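Kitchen Skills, Unit 5: Preparing Onions and Leeks
Bostside Evening Classes
Handout for the May group

Before you start
Bring an apron and a cook's knife if you have one you like. Boards are in the tall cupboard. Put a damp cloth under your board so that it stays put.

Choosing
An onion should feel hard and heavy, with dry skin and no green shoot. Press the neck with your thumb. If it gives, use that one first or leave it in the shop. Leeks should be firm along the white part. Floppy leaves at the top are fine, as they go in the stock pot.

Dicing an onion
Cut off the stalk end and leave the root on. Halve the onion through the root and peel both halves. Lay one half flat side down. Make cuts lengthways towards the root, stopping short of it so the layers hold together. Then slice across. Keep your fingertips tucked under and let the knuckles guide the blade.

The extra horizontal cut shown in many books is optional. For soup we leave it out.

Slicing a leek
Trim the root and the dark tops. Slit the leek lengthways from the middle upwards and open it under the cold tap. Grit collects between the leaves where the white turns green. Shake, drain, then slice across to the thickness of a pound coin.

Cooking them down
Use a wide pan, a spoonful of oil and a pinch of salt. Keep the heat low. Diced onion is ready when it is soft and see-through, and it should have no brown edges for the Kwak pie in Unit 6. 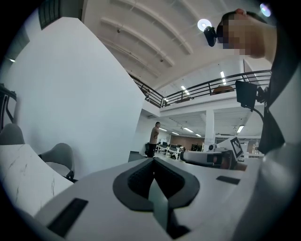

Leeks take less time and catch easily, so put a lid on and stir often. If they start to stick, add a splash of water.

Storing
Keep whole onions somewhere dry and airy, away from potatoes. A cut half will keep for 2 days in the fridge in a lidded box. Chopped leeks freeze well and can go into the pan frozen.

For next time
Practise dicing at home and read the pastry notes. Bring a pie dish.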